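Plasivik Surface Cleaner for White and Pale Tabletops
Item 187. Pump bottle. Refill pouch sold separately.
In stock

We carry Plasivik because people kept asking for it, and after a winter of using it in our own back office we are willing to keep it on the shelf. That is as much enthusiasm as you will get from this page. It is a mild cleaner for painted, laminate and melamine tops. It takes off the gray film that builds up where people sit. Most of what the label says beyond that we couldn't confirm.

What the label says, and what we think
"Restores original whiteness." It takes dirt off. If your table has yellowed from years by a window, the yellow is in the finish and no spray will touch it. Reynaldo Calimlim at our service counter has had to explain this to customers often enough that he asked us to put it near the top.

"Forms a protective shield." We wiped half of a break room table with Plasivik every evening in January and the other half with dish soap and water. By the end of the month neither Efa Powell nor Raymonde Charbonneau could say which half was which. Coffee rings came off both.

"Streak free." Mostly true, if you use a dry second cloth. With one damp cloth you get streaks, same as with anything else.

"Pleasant citrus scent." A matter of taste. It fades in a few minutes with a window open.

Where it does earn its price
Skin oil and hand lotion. On a pale table that gets worked at all day, the dirt is rarely spills. It comes from forearms, and it gathers along the edge where people lean with their sleeves pushed up. Bracelets and watch bands add thin dark scuffs, and these are the one thing dish soap did badly in our hands. Plasivik lifted most of them on the first pass and a few on the second. Scratches you can feel with a fingernail stayed exactly where they were.

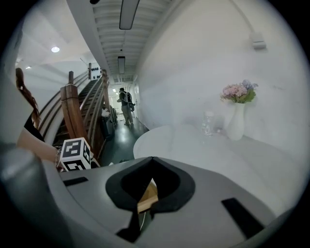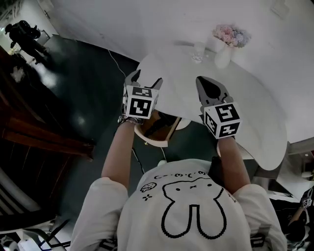

How to use it
Test a spot underneath first. Spray the cloth and leave the table alone – liquid sitting in an edge seam will swell a cheap core, whatever the bottle says about being safe on all surfaces. Wipe, wait 60 seconds, then buff with a dry cloth.
For scuffs, use a little more on a folded corner of the cloth and rub lightly. No scouring pads.
Do not use on oiled or waxed wood, unsealed stone, or anything with a high-gloss lacquer you care about. The maker lists lacquer as suitable. We had one dull patch on a Pascual side table and would sooner lose the sale.

How long a bottle lasts
The maker claims 100 tables per bottle. We got nowhere near that on full-size tops, and we suspect somebody was cleaning very small tables, or cleaning them with one squirt. Plan on less and you won't be annoyed.

Refill pouch
Same liquid, lower price per ounce, worse spout. Pour it over a sink. The pump on the bottle survived 3 refills here before it started to drip at the collar.

Compared with the others we sell
Plolix Foam: stronger on marker and ink, harder on your hands, wants rinsing. Buy it for classrooms.
Kalline Wipes: handy, overpriced, dry out if the lid is left up. Bienvenido Quiambao in purchasing likes them for the car and nowhere else.
Dish soap: we don't sell it. Try it first if your table is only a bit grubby.

Returns
Unopened bottles can come back with a receipt. Opened bottles we will take back if the pump is faulty on arrival. "It did not make my table white again" is covered in the second section of this page.

Questions about a particular finish can go to Kalliopi Stoyanova at the service counter. Have the name of the table's maker ready if you know it.

Page last checked 19 August 2019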